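Küchentisch am Abend: Verpackungen, Tücher, Reste
Galerie im Haushaltsblog Pamer, Rubrik Wirken

In dieser Rubrik geht es um das, was sich in einem Haushalt auf einem Tisch ansammelt. Keine gestellten Stillleben und keine aufgeräumten Flächen, sondern Dosen, Becher, Beutel und Tücher, so wie sie liegen. Die Serie läuft seit Mai und umfasst inzwischen 141 Aufnahmen aus 11 Küchen. Auf dieser Seite stehen zwei davon, beide vom selben Tisch. Wer die Bilder mit dem Küchentisch aus der Student-Reihe vergleichen möchte, findet jene unter Nummer 119.

Die Tischdecke ist violett und weiß gestreift und hängt vorn in Falten über die Kante. Auf ihr liegt fast alles auf der Seite, Getränke ebenso wie Becher. Ein Teil davon trägt chinesische Schrift.

Vorn auf der Decke

Die Saftflasche mit dem orangefarbenen Deckel liegt im Vordergrund, auf dem weißen Etikett ist eine gezeichnete Frucht. Daneben ein gelber Becher, halb unter einer violetten Plastiktüte. Weiter hinten die rot-weiße Dose und der Joghurtbecher. Auf der Ablage stehen Reiskocher, Seifenspender und der Behälter mit den Essstäbchen. 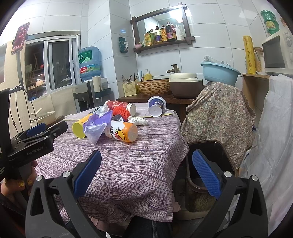
Die Mitte des Tisches

Auf dem zweiten Bild geht es vor allem um die Verpackungen. Der violette Beutel liegt zerknüllt und aufgefaltet in der Mitte, links davon ein gelb-oranger Zylinder, dahinter ein großer roter Behälter mit weißer Schrift. Das rot-orange Netz liegt vor dessen rechtem Teil. Rechts neben dem Tisch steht ein dunkelbrauner, glänzender Eimer ohne Deckel.

Zum Sortieren noch ein Hinweis, der für die ganze Serie gilt: Netze und Beutel sammeln wir getrennt von Dosen und Flaschen. Für Papier und Karton gibt es bei uns eine eigene Kiste mit der Aufschrift Pap - sie steht im Flur und kommt auf keinem der beiden Bilder vor. Benutzte Papiertücher gehören nicht hinein, die kommen in den Restmüll. Stofftücher gehen in die Wäsche.

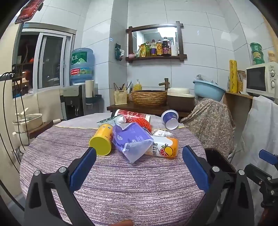
Violetter Beutel, daneben der weiß-orange Getränkebehälter mit Zitrusmotiv.

Die übrigen Bilder sind nach Küchen geordnet. Der nächste Teil mit rund 41 Aufnahmen behandelt Spülbecken und Abtropfgestelle. Er erscheint, sobald die Bildzeilen fertig sind. Ältere Teile bleiben über das Archiv erreichbar.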